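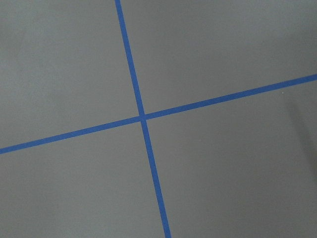
Grimshaw's first comment on the draft budget was that the team should price the work surface before pricing a second arm, on the grounds that an arm without a measured and repeatable work area cannot be compared fairly with any other arm. The team accepted this comment, and the plan below was revised accordingly.

# Equipment Plan for the Tabletop Handling Project

Kernusstead Technical College, Student Project Report
June 21, 2026

## 1. Purpose

This report sets out the equipment the project requires for its next phase and the order in which it should be bought. The project studies how a small robot arm handles soft items, such as fabric goods, that do not hold a fixed shape. The request covers consumable supplies, spare parts, and one larger purchase.

## 2. Current Setup

The arm is mounted at the edge of the table. The work area is marked with painter's tape so that the starting position of an item can be written down by cell and repeated in a later trial.

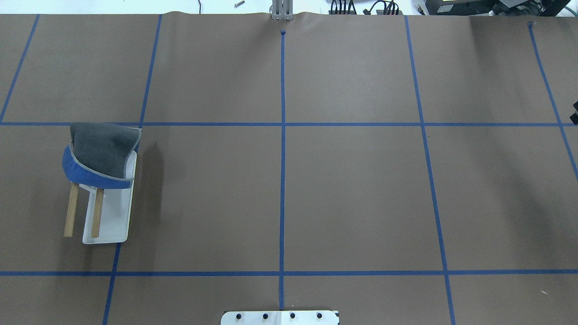 *Figure 2. Taped grid on kraft paper, with the test item on its white tray.*

The tape grid costs very little, and the team recommends keeping it. Its weakness is that it must be laid again whenever the paper is replaced, and the cells are then no longer exactly the same size. A printed mat was considered. It was rejected for this phase because the layout may still change.

## 3. Options Reviewed

Two suppliers were asked for quotations on a replacement gripper with softer finger pads.

| Supplier | Item | Price | Delivery included |
|---|---|---|---|
| Drulix | Gripper and pad set | $871 | No |
| Reseo | Gripper and pad set | $899 | Yes |

Drulix did not state a delivery charge in its quotation. The price difference is $28, and any charge above that amount would make the Reseo offer the lower one. Both suppliers confirmed that the gripper fits the existing wrist plate.

## 4. Recommendation

The team recommends the Reseo offer, to be ordered once the department approves the request. Painter's tape and kraft paper should be bought from the general supplies account, with a limit of $20. The second arm should be deferred to the December budget review.

## 5. Open Items

- Written confirmation of the Reseo warranty period
- Cost of spare finger pads when ordered separately
- Storage space for the old gripper, which will be kept as a backup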